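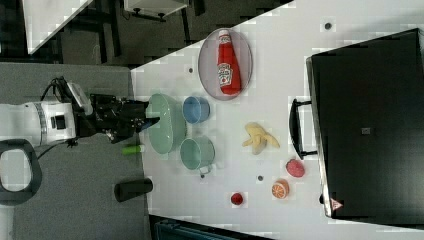
Télé-opération : une première série de démonstrations achevée au laboratoire de Brarside

Le laboratoire de robotique de service de Brarside annonce l'achèvement de la première campagne de démonstrations du projet Fetuveck, consacré à l'apprentissage de tâches domestiques par imitation. Au total, 633 démonstrations ont été enregistrées, dont 100 sont réservées à l'évaluation et ne serviront pas à l'entraînement des modèles.

La campagne porte sur la manipulation d'objets de cuisine disposés sur une table blanche : bol, tasses, assiette, bouteille de ketchup, fruits factices. Le bras, muni d'une pince noire surmontée d'une petite caméra, est conduit à distance par un opérateur. Celui-ci dirige le mouvement au moyen d'un poste de commande développé avec la société Galanis, qui restitue une partie des efforts exercés par la pince. Chaque geste est enregistré avec les images correspondantes, puis relu avant d'être versé au corpus.

Le choix de la télé-opération a été arrêté à l'issue d'une phase préparatoire au cours de laquelle deux méthodes ont été comparées. Dans la première, l'opérateur guidait directement le bras à la main. Cette méthode, rapide à enseigner, avait l'inconvénient de faire apparaître les mains du démonstrateur dans les images. La seconde demande une formation plus longue – 13 opérateurs l'ont suivie au printemps – mais fournit des enregistrements comparables à ce que le robot percevra lorsqu'il agira seul.

« La prise d'un objet cylindrique à proximité du bord d'un récipient reste l'un des gestes les plus délicats à démontrer, indique Lenka Beneš, responsable scientifique du projet. L'opérateur doit approcher la pince sans heurter le bol et refermer les doigts au bon moment. Les hésitations sont conservées dans les données, car elles renseignent sur la manière dont une personne corrige sa trajectoire. »

La disposition des objets est modifiée entre les enregistrements, selon un plan établi à l'avance. Les opérateurs reçoivent pour consigne de ne pas rechercher la vitesse et de signaler toute démonstration interrompue. Les essais écartés lors de la relecture sont archivés séparément et demeurent accessibles à l'équipe chargée de l'analyse des erreurs.

Une seconde campagne débutera en juillet sur le site de Bomport, où 2 postes de commande supplémentaires seront installés. Elle comprendra des tâches en plusieurs étapes, notamment le rangement de la vaisselle et le tri d'aliments factices. Les opérateurs déjà formés y encadreront les nouveaux participants pendant les premières séances.

Les équipes académiques souhaitant consulter le corpus à des fins de recherche peuvent adresser une demande motivée au secrétariat du laboratoire. L'accès sera ouvert après la vérification des enregistrements et la publication de la documentation technique – format des fichiers, procédure d'étalonnage, consignes remises aux opérateurs.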